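Drawing for People Who Say They Can't – Notes for Session 2

Hi all! Last time we did contour lines (thanks for being so patient with your own hands), and now we get to perspective. I learned this from Sirkka Tikkanen, who made me draw cereal boxes for a whole December, and I still think boxes are the best place to start. Keep your first setup tiny – two simple shapes, big and plain.

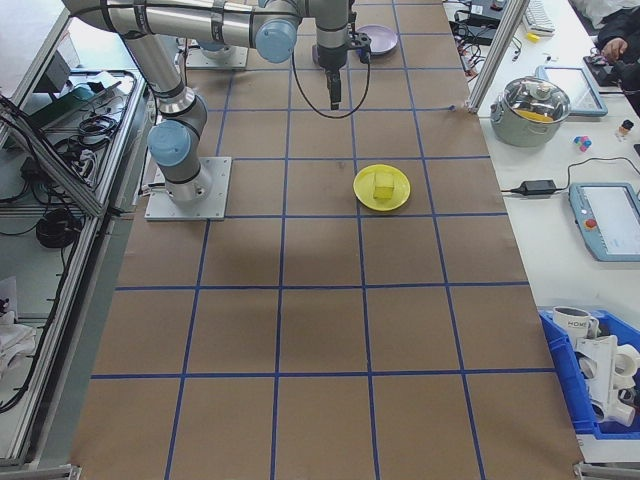

Cube on a round plate

Circles come next. A circle seen at a slant is an ellipse, and the ends are always rounded, never pointy like a football! Draw the long axis first, very lightly, then swing your whole arm.

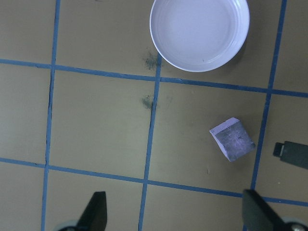 Shallow bowl, wide rim

Do a page of 34 ellipses before you touch a real bowl. It's dull, I know, put some music on. Then shade with a 2B and leave the paper white for your lightest spots.

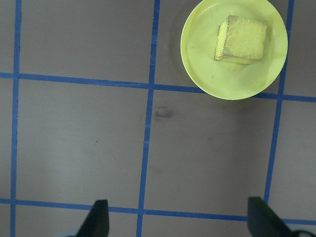

Blue tape grid on gray

If you get lost, a grid helps. Measure with your pencil at arm's length, one eye shut, and check each slant against the edge of your page.

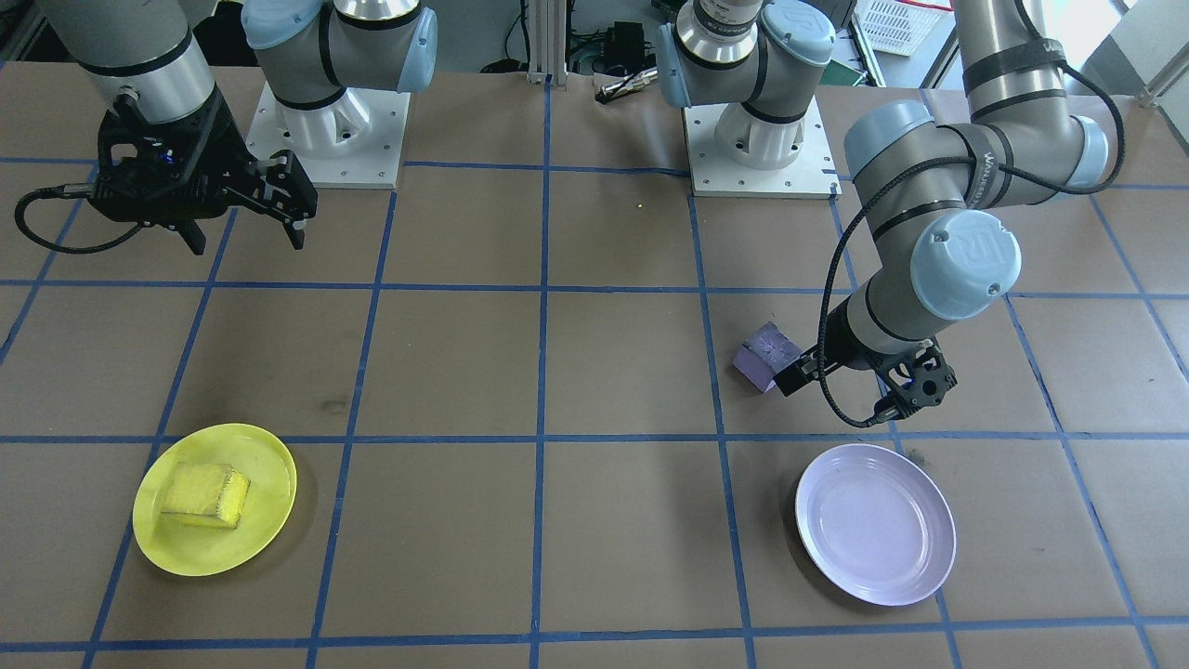
Vanishing points scare people more than they should. Lines that run away from you seem to lean toward each other, and if you kept drawing them they'd meet on the horizon, at your eye level. Lay a ruler along the strips of tape going toward the back of the table and you'll see them start to close in. For homework, try it with your kitchen floor or a hallway, and bring both sketches.

Questions: Carter Cormier, Zuswood Evening Classes | © Zuswood | Back to top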